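Home Guides Laundry Storage Mending Contact

How to fold T-shirts so they stand up in a drawer

By Ildikó Hegyi

This method is for ordinary short-sleeved cotton T-shirts and a chest of drawers of normal depth. It works for long sleeves too, with one extra fold, given further down. You need a flat surface wider than the shirt and a drawer you are willing to empty.

Before you start

Fold the shirts when they are fully dry. Cotton that is still damp at the seams will smell after a week in a closed drawer, and the collar is always the last part to dry. Feel it between finger and thumb. If it is cooler than the rest of the shirt, hang it up again for an hour.

Turn every shirt the right way out and put them in one pile. Take out anything that needs a button or a stitch and keep it separate, otherwise it goes back in the drawer and you find the hole again in February.

Measure the inside height of the drawer. The finished parcel should be a little shorter than this. My drawers are the Inilen ones, with a low front, and I fold to 11 cm. If yours are deeper you can stop one fold earlier.
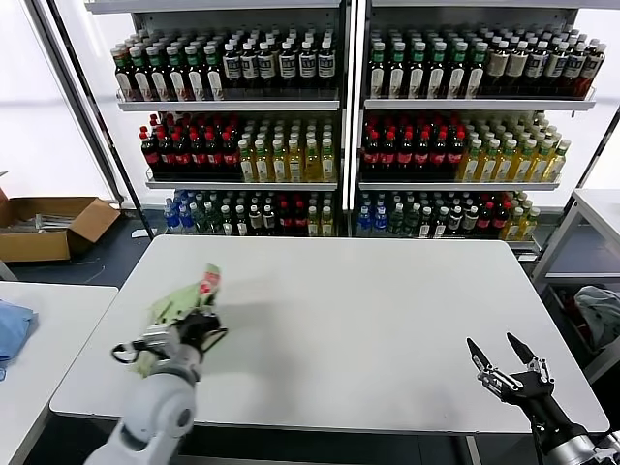
Shake the shirt out once by the shoulders before you lay it down. This drops most of the creases from the body and brings the side seams back to where they should be. Shirts that have been through a tumble dryer often twist, and the side seam ends up across the front. Ignore the seam in that case and go by the shoulders.

The basic fold

1. Lay the shirt face down with the collar away from you. Smooth it from the middle outwards with the flat of your hand. Pull the hem straight.

2. Pick a line from halfway along the right shoulder down to the hem. Fold the right side in along that line. The sleeve will now stick out past the left side.

3. Fold the sleeve back on itself so that it lies inside the edge of the shirt. For a long sleeve, fold it back and then turn it down towards the hem, so that it runs along the side.

4. Do the same on the left. You should have a long strip of even width. If the strip is wider at the hem than at the collar, open both sides and bring the bottom corners in a bit further.

5. Bring the hem up to just below the collar. Leave a gap of two fingers. If you take the hem right over the collar the parcel will be too thick at one end and will lean.

6. Fold in half again, or in thirds for a low drawer.

7. Stand the parcel on its edge with the last fold at the top. It should stay up without help. If it falls open, the folds are too loose, so press it flat with your forearm and try again.

The first few will be uneven. Lajos Jakab, who shares the flat below ours, folded his entire wardrobe from these notes and told me step 4 was the one he had to keep going back to. I have since reworded it.

Filling the drawer

Start at the back and work forwards, with the top folds all facing the ceiling. Put heavy shirts together and thin ones together. A thin shirt between two heavy ones gets squashed and slides down out of sight.

Don't pack the drawer tight. You should be able to slide a flat hand in at the front. When the row is short, after a wash for instance, the remaining shirts will slump, and a shoe box lid or a cheap divider will hold them. I used a Clukell divider for a while and went back to the lid.

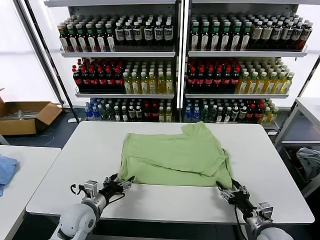

How do I fold a shirt with a large print on the front?

Fold it face down as usual, then put a sheet of plain tissue paper inside before step 5 so that the two printed halves don't touch. Thick rubbery prints can stick together in warm weather. Store these at the front of the drawer, where there is less pressure on them, or hang them up.

Very slippery fabrics, such as running tops, won't stand up however you fold them. Roll them from the hem and keep them in a box of their own.

Updated 01/06/2023. Step 4 reworded, long sleeves added to step 3.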